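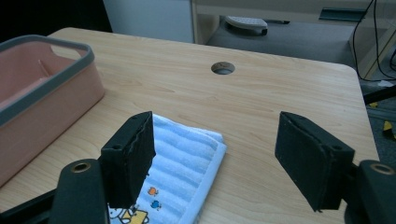
Re: Shelf depth for the curved landing wall

From: Myfanwy Pumphrey
To: Treloar home projects list
Date: January 2022

The earlier message asked:

> The stair landing at our place ends in a shallow alcove, and neither
> side is square to the back wall. I want three floating shelves in it.
> The back is drywall over what I think are wood studs. Trokungate sells
> a bracket with a hidden rod, Dadider sells a plain steel rail. Which
> one copes better with walls that are out of square, and how deep can
> I go before the shelf starts to droop?

Both will work. The difference is where you get to correct the error.

With hidden rods, the shelf has to be drilled to match the rods, and the rods have to be parallel. In an alcove with splayed sides you also have to slide the shelf straight onto them from the front. If the opening is narrower at the front than at the back, the shelf will bind before it seats. Measure the width at the front edge, the middle and the back, at each shelf height. Do not assume that the three shelves are the same size. In my own alcove the top shelf was 15 mm wider than the bottom one, over a rise of 600 mm.

With the rail, the shelf drops on from above and screws up from below. You can scribe the ends to the walls, test the fit as often as you need and trim again. For your walls I would use the rail. It shows from underneath, but a thin strip along the front edge hides most of it from standing height.

On depth: I stop at 200 mm for anything fixed only at the back. Past that, small movement in the drywall turns into visible droop at the front. If you want more, add a cleat on each side wall and let the shelf rest on all three.

Making the template:

1. Cut two pieces of stiff cardboard, each a little over half the width of the opening.

2. Push one against the left wall and one against the right, overlapping in the middle, both tight to the back.

3. Run a pencil along each wall with a 5 mm spacer, then cut to the line and tape the two halves together.

4. Mark the top face and the shelf number on the template before you take it out. The shapes look alike once they are on the bench.

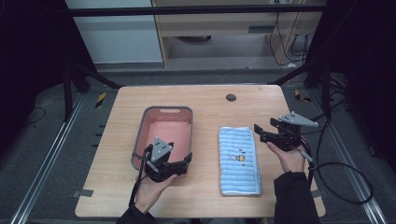
Should the shelf be cut to the exact width of the template?

Take a hair off each end before painting, then fill the gap with caulk. Paint adds thickness, and a shelf cut dead tight will scrape the wall on the way in.

One correction to what I posted in October. I said the Nustoveo stud finder could be trusted near corners. It reads the doubled studs there as one wide stud, so the center mark can land on the joint between them. Drill a small test hole behind where the rail will sit and check that the bit brings out wood – if it breaks through into air, move over and try again.

Send the three widths for each shelf if you want someone to check the cut list.

Myfanwy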